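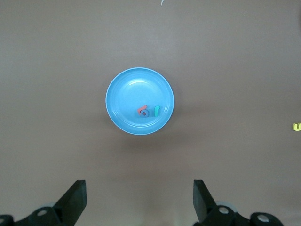 Figure 4.1 A plate, a few foam pieces and the two fingers of the gripper, as seen from the wrist camera.

Chapter 4
From Pixels to a Plan

If you have worked through the first three chapters, you can now make an arm move where you tell it to, and I hope you took a moment to enjoy that, because it is a lovely thing the first time it works. In this chapter we take up the harder and (to my mind) much more interesting matter of deciding where to tell it to go.

Look at Figure 4.1 for a while before you read on. You probably picked out the pieces on the plate without trying, and you may even have read the orange-red hook and the slate-blue ring together as a number six. Your program has none of that to start with. It has a grid of color values, and from that grid it has to work out how many things there are, which edges belong to which thing, and which of them it could close its fingers on without dragging a neighbor along.

The hook and the ring will keep us busy for most of Section 4.2. They overlap, and a simple method that groups touching pixels into blobs is quite likely to hand them back as one odd-shaped object. Color helps a good deal here, and we will use it. But color can also lead you astray – the ring is a slate blue and the plate a light blue, and a threshold set too loosely will swallow one into the other. Then there is the hole in the middle of the ring. A grasp planner that aims for the center of a shape will aim for that hole every time, quite cheerfully, unless you teach it better.

The teal piece is kinder to us. It stands a little apart from the ring, and we will use it for our first complete pick, start to finish, in Section 4.3. Even so, the gap beside it is short, and you will need to check that there is room for a finger to come down there before you commit to a direction of approach.

Finally, there is the yellow-green piece out on the tabletop at the far right, only part of which is in view. What should a planner do with half a shape? Some students like to guess at the rest, some like to ignore it, and some move the arm and look again. All three have their place, and Section 4.4 compares them with code you can run.

We will use two pieces of software throughout. Shiferaw is the perception library, and it turns each camera image into a list of outlines with a confidence score for each. Muvska is the planner, which takes that list and gives back a ranked set of grasps. If you set up your workspace before August, please update both now, as the format they use to talk to each other has changed and the older one will fail without much of a message.

The practice set, called Lundness, holds 201 wrist-camera images of tabletops with small objects on them. Keep 62 of them aside for testing and don't peek, however tempting it gets – and it does get tempting, usually late in the evening when one stubborn outline won't come right.

Before you begin, you should be comfortable with:

Converting a point from camera coordinates to the robot's base (Section 3.5)
Reading and writing the joint log
Opening and closing the gripper from a script

4.1 What the Wrist Camera Gives You

A camera on the wrist travels with the hand, so every move of the arm changes the view. The fingers, though, keep showing up near the bottom of the image, and our first job is to mask them out so that Shiferaw doesn't report them as two large black objects waiting to be picked up.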